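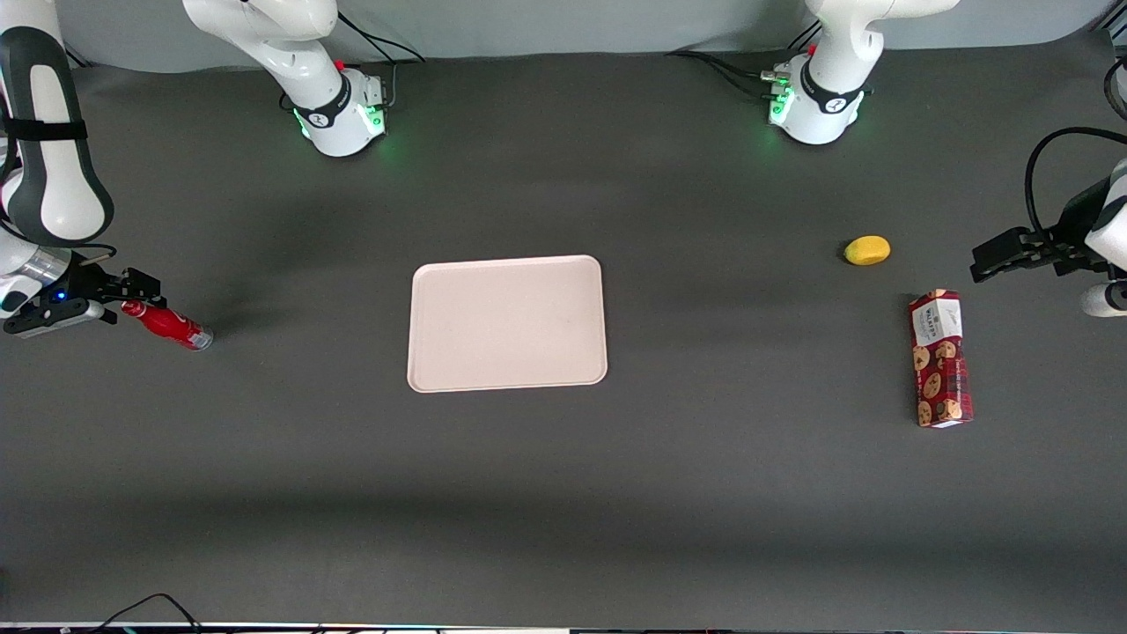 July 28, 2022
By the Panden Sports Desk
Last updated: 4:15 p.m.

Search scores, teams and more

Panden College is getting its rivalry game back! The Herons and Alvarado State will open the season against each other at Devido Field, the first football meeting between the two schools in 14 years.

The deal was agreed in April, but the athletic departments held the news until the kickoff time was set. It's a 2-game agreement, with Panden hosting this fall and Alvarado State taking its turn next year. Both games will be played under the lights, as this matchup always should be.

For anyone too young to remember, the two campuses sit 108 miles apart on the same highway, and the winner used to take home an old brass train bell. Panden won the last meeting on a field goal with four seconds left, so the bell has been in the lobby of the Herons' fieldhouse ever since – dusty for a while, but polished up this month and ready to travel.

The football side of it looks like a lot of fun, too. Panden brings back all five starters on the offensive line and a pair of running backs who split carries last season. The quarterback job is wide open, and the coaches say they won't name a starter until the final week of camp. Alvarado State has its quarterback back but lost most of its secondary, so expect the Herons to throw early if they can settle on somebody to do the throwing.

Tickets are moving fast. Devido Field holds about 3,000, and the student section was spoken for within a day. Another 300 standing-room spots on the grass behind the north end zone go on sale next week at the fieldhouse window, cash or card, with a limit of four per person.

The pregame party returns as well. Skolletti Street will close to cars at noon, and both marching bands have agreed to walk the full length of it before heading to the stadium – the Alvarado State drum line alone is worth showing up early for. Kickoff is set for 7 p.m., and gates open at 5:30.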